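4. Writing reset rules that two people can follow

Most of the arguments we had in the first month were about what counts as the same starting state. An episode in our household suite begins when the room has been reset, and a reset sounds like the easiest thing in the world until two groups compare their results. The Sirorham group reset every soft item to a saved pose. The Findberg group dropped each cloth from a fixed height and let it settle. Both were sensible, and both had written "scene reset" in their logs. We were delighted to find this early, as it gave us a real disagreement to write rules around.

The rules we settled on cover three things: the pose of the arm before the first command, the state of every object it may touch, and the state of everything else. The third part is the one earlier practice tended to skip. We now ask that a scene sheet name all loose items, including those that play no part in the task, and say for each one whether it is fixed, restored or resampled. A sheet for one room runs to 17 lines in its shortest form, and a careful person can fill it in before lunch.
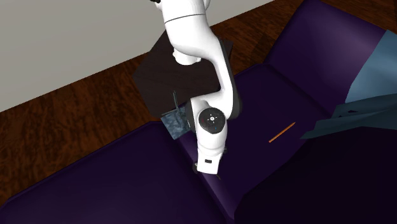
Figure 3. Simulated living room, arm over the couch, gripper empty.

Clearance at the start of an episode deserves its own rule, and it is the one we would most like other groups to borrow. Our draft said only that the arm must begin "in free space," which every reviewer read differently. The present wording asks for an empty gripper, no contact with any surface, and a stated distance from the fingertips to the nearest surface or object. Soft furniture makes the last item much harder than a tabletop does. With the fingers pointing down at the crease between two seat cushions, as in Figure 3, the nearest surface depends on which cushion is measured, so the sheet must name the part and not just the couch. The same goes for a thin object such as the orange stick lying on the seat: its direction has to be recorded along with its position, for a grasp across a stick and a grasp along it are different problems. Ro-un Ryu proposed that we measure from the collision mesh and never from the visual one, and this cleared up more confusion than any other single edit.

Cloth gets a section to itself. We allow a saved pose or a settled drop, but a results table may not mix the two, and a settled drop must come with its random seed and the number of simulation steps allowed for settling. Our default is 175 steps. Groups using Gwilliam scenes may need more, and we ask them simply to state the value. A fold that ends up over a target object is a valid start only if the sheet says so beforehand. This closed a loophole we had all been using – quite innocently – to throw out episodes we did not like the look of.

To check that the rules could be followed by someone who had not sat through our meetings, we gave them to two readers who worked apart. Each reset the same room 100 times from the sheet alone. They disagreed on the validity of 5 starts, all of them involving cloth, and the wording on folds was rewritten the following Wednesday. Elis Owen then went through the rewritten section with the Grerkness group, who asked for a worked sheet to go with it. It is given in Appendix B, with the comments left in.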